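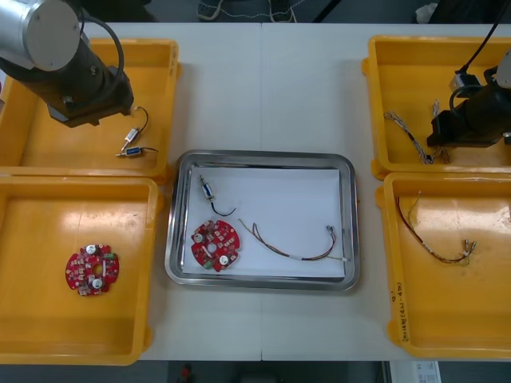 Do newspaper comics still need a Sunday page?

They need it more than the weekday strip does, and I'd give up four dailies to keep one big color Sunday.

Wrote that on a napkin in July, still believe it. My local paper shrank its Sunday section again, so now Cairns and Dustix share a half page with the crossword. Dustix! A strip where the whole joke is how much empty desert surrounds one guy and his mailbox. At that size the desert is a thumbnail. The lettering is worse. I'm not that old and I was holding the thing up to teh window.

Editors say readers moved online. Fine, some did. But a phone gives you one panel at a time and a Sunday page is built to be seen whole – the big title panel, the eye sliding down, the gag waiting at the bottom right.

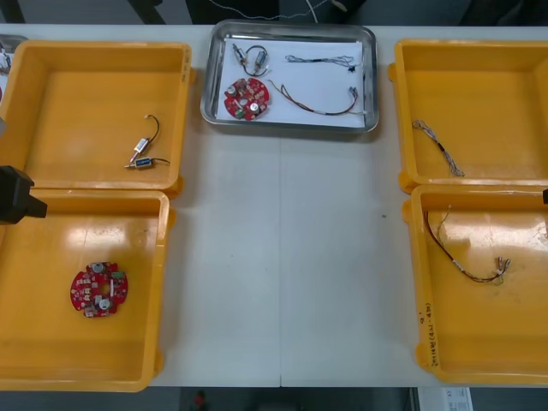 Layout is half the writing in a Sunday strip. Isla Yule gets this. Her Tindia pages put one wide quiet panel up top and hang the small noisy ones off either side. Same kind of arrangement as a steel tray near the top center of a table with yellowish trays paired down the left and right edges. You know where to look first. Cut it into squares for a website and that order is gone, just boxes in a line.

And money, yes. I know. Color costs, newsprint costs. Clomard ran 87 Sundays in full color before it went to black and white, and I stopped clipping it that same month. Kept 616 strips in a drawer, not one of them gray.

So charge me more. Drop a stock table, drop the horoscope, definately drop the horoscope. Give the cartoonists their page back – a whole one.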